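Scissors: sort them before the new year

December 31, 2025

The last job of the year in the Utarmont shared kitchen is always the drawers, and this year the drawers were mostly scissors. We asked members in October to bring back anything that had gone home by mistake. A lot came back, and some of it was never ours in the first place.

If you have used the kitchen lately you will know how it goes. One pair gets used for herbs, another for opening flour sacks, a third for string and tape, and by the end of the evening they are all in the same tray. Then somebody cuts parchment with the pair that was just used on chicken. We would like to stop that.

From January the scissors will be kept in two groups. Food scissors go in the drawer left of the stove and get washed after every use, with the blades pulled apart if they are the kind that comes apart. Everything else – string, packaging, labels, the paper for the Gultisard bake sale – goes in the drawer by the door. A strip of tape on the handle will tell you which is which. Please leave the tape on.

To clean a pair that has gone sticky, wipe the blades with a little cooking oil, leave it 4 minutes, then wash in hot water with dish soap and dry right away. Open and close them a few times with a towel between the blades. A drop of food-safe mineral oil at the screw helps if they are stiff. Do not put them in the dishwasher, even if the handle says you can.

Dull pairs can go to Zuretti for sharpening. The charge is 80 cents a pair if we send them as a batch, and the kitchen fund will pay for the food scissors. If you want your own pair done, put your name and the money in an envelope with them. Ceramic knives cannot go in the batch and should be kept apart, as they chip easily when they knock against metal.
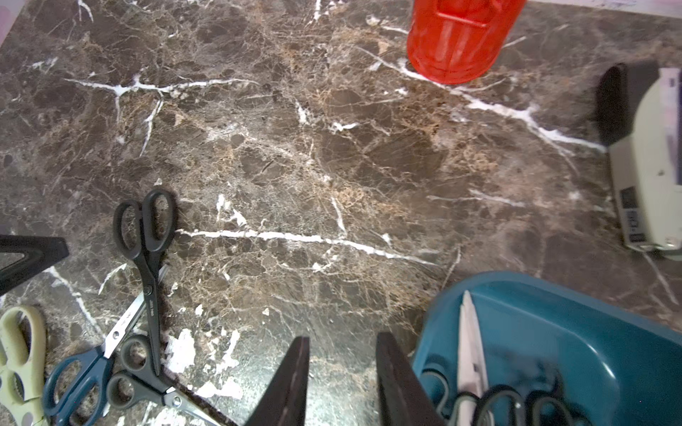 Pairs with no name on them will be held until the end of January. After that the good ones stay in the kitchen and the rest go to the craft room at the Orbán hall, where they always need more for paper.

We also need a better way to store the food scissors. A rail with hooks would cost 27 dollars and hold more than enough. A deeper tray would be cheaper, but things get buried in a tray and people reach in without looking. If you have a rail at home that you are not using, please leave a note on the board by the sink.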